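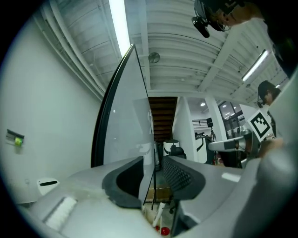
Hwa-young Ban opinaba, cuando repasamos el primer borrador, que un aula de trabajo se juzga mirando al techo: si la luz cae mal, da igual lo bien que se coloquen los muebles. ¡Y nos convenció! Por eso este informe del proyecto Durkia empieza por arriba y luego baja hasta el suelo.

Nuestra sala tiene techo de chapa ondulada blanca, con una viga también blanca y tubos fluorescentes. Nos encanta que las tuberías queden a la vista, porque se entiende de un vistazo cómo está hecho el edificio (en clase habíamos estudiado las instalaciones solo en plano). La parte menos lucida son los reflejos: medimos la luz en 36 puntos y repetimos todo en julio, con las persianas subidas y bajadas. Las tablas van en el anexo 2.

Después vino la distribución, que fue lo más divertido. Dibujamos el plano a escala 1:100 y recortamos cada mueble en cartulina para moverlo sin cansarnos. El grupo Rastell defendía dejar libre el centro; el grupo Khương prefería dividir la sala con un panel grande de pie. Ganó el panel, y estamos contentísimos con la idea, aunque obliga a pensar muy bien por dónde se pasa.

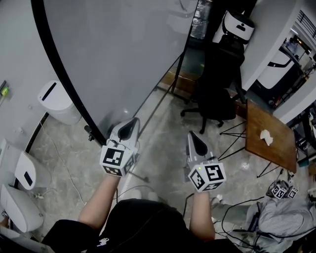
¿Por qué conviene vigilar los cables en un suelo de baldosa? Porque se deslizan con facilidad y terminan en la zona de paso; nuestra propuesta es llevarlos pegados a la pared, con canaleta.

Con las sillas de ruedas aprendimos algo parecido: necesitan bastante más sitio del que ocupan en el plano. Añadimos un margen de 47 cm detrás de cada una y hubo que rehacer media maqueta, pero mereció la pena. La versión corregida, con el nombre Grondero, se entregó el 23/5/18, y las mediciones de julio se añadieron después al anexo.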